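Two weeks with the Nivel hand gripper

I promised to write something when I had used the Nivel for long enough, so I will try to be fair. It is a hand-held gripper with two fingers, sold by Drinier as a kit. I paid 900 euros for it in September, with my own money, and it arrived with 5 pairs of spare pads.

The assembly took me one evening. The manual is clear until the page about the finger mounts, where the drawing shows the screw from the wrong side. I wrote to the shop and Cayetano Olmedo answered me the same night with a corrected drawing, so I cannot complain about the service.
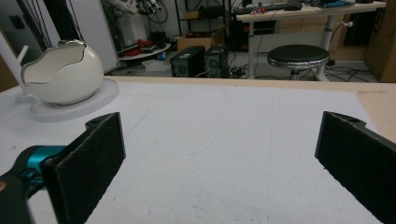 My first worry was the pads. On my old Warrier gripper they were smooth rubber, and glazed things slid out of them if I did not press very hard. The Nivel pads have more texture and I need less force in the hand. For ceramics this matters a lot to me, I have already broken two cups this year.

The weight is less good. After 43 repetitions of the same movement my wrist asks for a pause, and I am not a small person. A friend at Zesevby wraps the handle with bicycle tape and says it helps. I have not tried yet.

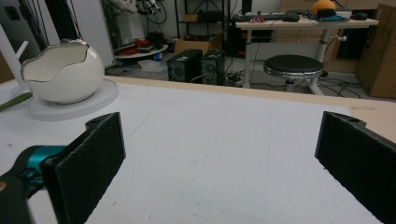 The opening of the fingers is generous, and I can come down over a wide object without touching the rim. Closing slowly needs practice. The trigger has a soft part at the beginning and then it becomes stiff, and in the first days I was always closing too fast.

Would I buy it again? Yes, but I would ask for the corrected manual before, and I would order the longer cable, the standard one is too short for my desk.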